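Owning fewer clothes, second winter

Feb 17, 2022

When I moved to Gundton I brought 45 pieces of clothing, shoes not included. I know the number because the moving company asked for a list, and I am a person who makes lists properly. In my old apartment in Brito I had many more, but I sold a part and gave the rest to the church shop.

My mother always said that a good coat must last ten years. I used to find this boring. Now I repair things on most evenings, usually with a radio program about gardening in the background, and I have started to like it. The first thing I learned is to look at the whole garment before I touch a needle. You hold it up, you let it hang, and you see where the cloth pulls.

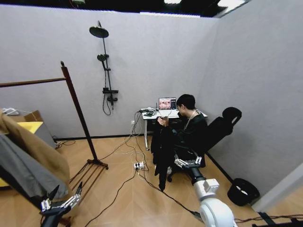

Holding up a long black piece by the desk.

The second thing is about thread. I bought a cheap set in July with 100 small spools and the thread broke all the time. After that I ordered one spool of Postari, color 751, a dark gray which disappears on almost everything I own. I paid six times more for it and I do not regret it. The shop on Stestik Street keeps it behind the counter, so you have to ask.

Wool I wash very rarely. I brush it from the collar down and leave it one night near the open window. If there is a smell after that, I do it again the next night. Cotton is easier, but please close the buttons before washing, it is better for the buttonholes.
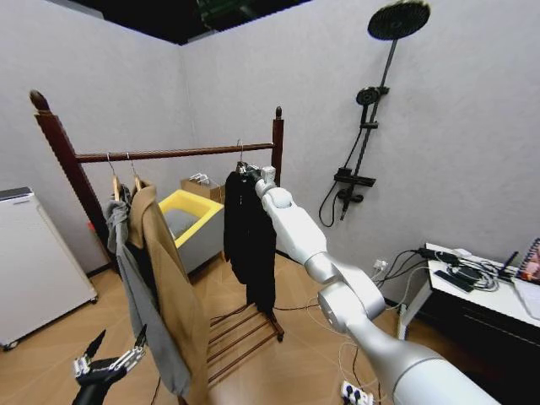

The tan coat and a gray garment behind it on the rack.

I still have not solved the question of sweaters. On a hanger the shoulders grow, in a drawer I forget that they exist. At the moment mine are folded on a chair, which my sister finds terrible. If you have a better system, write it in the comments, I read all of them.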